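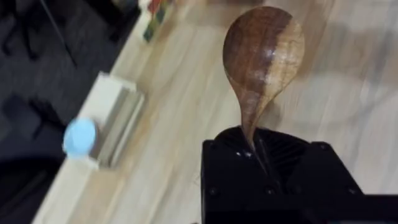 Search this forum Go

Sterkix ribbed jaws or the flat Sheehan pair for kitchen stuff?
Posted January 23, 2018 by storley_bench

Hi all! I've been going back and forth between two sets of jaws on the same arm for a couple of weeks now (evenings only, so be gentle) and I'd love some opinions before I order spares in February. The Sheehan pair is lovely on boxes, but anything round and glossy wants to roll out of it. The Sterkix set is bulkier and holds a thin handle much better – I just wish it blocked less of the wrist camera.

marlpit6
I'd stay with Sheehan and slow the close down. I ran 165 picks last month on mostly smooth handles and dropped 3, and I was perfectly happy with that.

storley_bench
Camera placement is my real headache, more than grip force. With the lens at the wrist, the jaw housing eats up the bottom right of every view, so I line up on whatever is left. With a spoon lying at a diagonal like this I can still see the whole handle, right down to the hanging hole, and that gives me a nice clear angle to turn the wrist to.
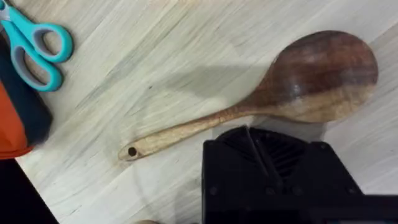 marlpit6
Fair enough, but I wouldn't trust a dark hole as a landmark. My controller loves to lock onto knots in the wood!

evcombe_fan
I have to disagree with both of you a little. Put a second camera overhead, let the Evcombe controller pick the angle from there, and keep the wrist view for the last 2 inches. It took me a whole weekend to set up, and I grumbled the entire time, but I wouldn't go back.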